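Clarberg Audio: Pre-Departure Safety Checklist for Field Recording
Reviewed 16 March 2018 by Coralie Bright, Production Safety

To be completed for each episode of the Parnitska series recorded outside the studio. Comments from the last review follow each item.

1. Risk assessment signed by the series producer. Satisfactory.
2. Emergency contacts and proof-of-life questions held in a sealed envelope. Satisfactory. McPhee to renew his before November.
3. Check-in schedule agreed with the desk. Needs attention. Two calls were missed on the Plirklow trip and the desk did not escalate.
4. Fixer and driver references confirmed by telephone. Satisfactory.
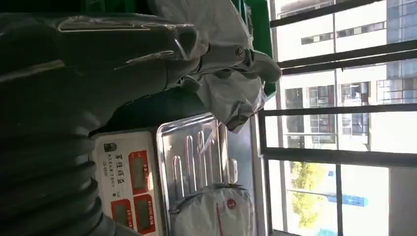 SECTION B: EQUIPMENT AND SOURCE MATERIAL

5. Recorders wiped of earlier interviews before travel. Not met. One unit held 122 files, including a source's unedited voice.
6. Emergency cash carried in two separate places, $700 in total. Satisfactory.
7. First aid kit sealed and in date. Dressings to be replaced.
8. Interview consent forms stored apart from the audio. Satisfactory.

Items marked "Not met" must be cleared in writing before travel is authorised.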